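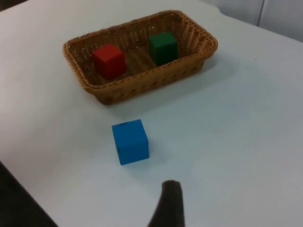 Ticket 2669 – Cellule à deux bras, tri de cubes
Ouvert par : Despina Hodoroagă
Attribué à : Kristof Stevens
État : en attente de validation

Problème signalé
L'essai 271 a été enregistré comme complet alors qu'un cube restait sur la table, hors de la corbeille. La règle Stemia demande les trois cubes dans la corbeille avant clôture. Le journal ne contient aucune alerte.

Vérifications
1. Relecture du journal Jalla : la clôture est partie sur minuterie, à 84 secondes, sans contrôle du contenu.
2. Contrôle de l'état de départ : corbeille vide, rien dedans, bord de table dégagé. À faire depuis la caméra de poignet avant de poser les cubes.
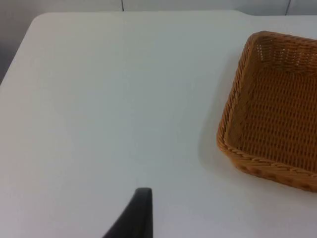 3. Vitesse d'approche ramenée à 20 % pour les reprises, sur les deux bras.
4. Reprise avec la corbeille vide et les cubes rouge, vert et bleu posés à côté. Un seul bras descend à hauteur de table à la fois, l'autre garde sa pince en l'air – c'est la règle du poste, elle n'était pas écrite dans la fiche.
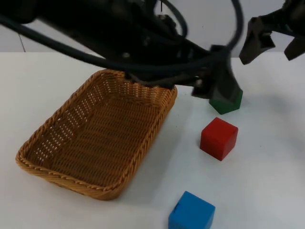 Dernière modification de la page : 2 février 2024

Décision
La minuterie ne vaut plus clôture. L'opérateur confirme le contenu de la corbeille, puis signe. Tout essai clos avec un cube dehors est classé « incomplet » et conservé, on ne le supprime pas.

Reste à faire
Austra Rätsep met la fiche de poste à jour. Cor Wouters relit les essais clos depuis septembre – même critère, même classement. Le ticket reste ouvert jusqu'à son retour.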